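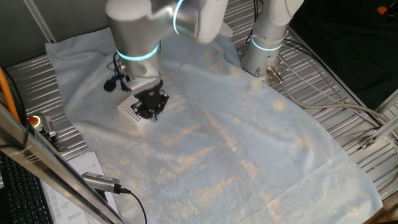 Section 5. Preparing the count of a members' ballot

A members' ballot in the Wirlow district is counted by the branch that issued the papers, in a room to which candidates and their agents have been given access. The room is made ready before any ballot box is unsealed. Tables are cleared of leaflets, drinks and personal belongings, and each one is covered with a plain sheet on which a stray paper will show. A disposable sheet such as the light blue one spread over the metal tabletop is acceptable. Patterned cloths and newspaper are not permitted.

5.1 Before the boxes are opened

1. Check the electoral roll against the membership list as it stood at the end of July. The combined roll for the district currently holds 2,175 names.
2. Confirm that the number printed on each seal matches the number entered on the dispatch form.
3. Read out the names of the counting officers and the agents present, and enter them in the record.
4. Ask whether any person present wishes to declare an interest. A candidate may observe but may not handle papers.

Note: Branches that share a room, as Mirnero and Dastilov have done in past ballots, must use separate tables and separate record books. 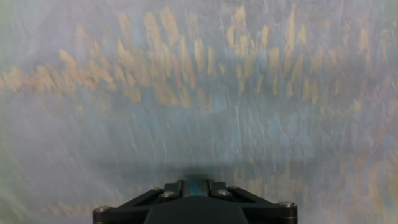

Figure 5b. Pale blue-gray surface with yellow streaks, close view.

5.2 Sorting and counting

5. Open one box at a time. Turn all papers face down and count them before any vote is read.
6. Compare the total with the number of papers marked as returned. If the two differ, stop and recount the box - do not go on to the next one.
7. Turn the papers face up and sort them by first preference.
8. Tie the papers in bundles of 25. Place a slip on each bundle with the candidate's name and the initials of two officers.
9. Set doubtful papers aside. They are decided together at the end, in the presence of the agents.

Caution: A paper is not invalid merely because the voter has used a tick or a cross in place of a number. If the intention is clear, the paper stands.

Caution: No running totals may be given to anyone outside the room, by telephone or otherwise, until the returning officer has signed the record.
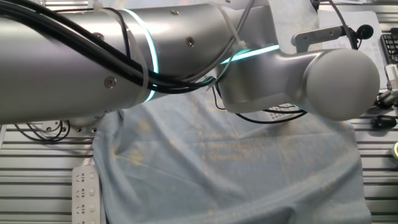

Friederike Otmanns's branch is governed by the same rule; Friederike Oltmanns has asked that step 9 say plainly what happens when the officers are evenly divided on a doubtful paper, as the previous edition left each branch to settle the matter for itself. The returning officer's decision is then final for the purposes of the count, and the objection is written on the back of the record sheet.

5.3 Closing the count

10. Enter the totals in ink. Corrections are struck through once and initialed.
11. Reseal the papers in their original box, with the record sheet on top.
12. Send a copy of the record to the Sasaki Street office by 19:00 on the day after the count.

A request for a recount must be made before step 11 is completed. See Section 6 for appeals.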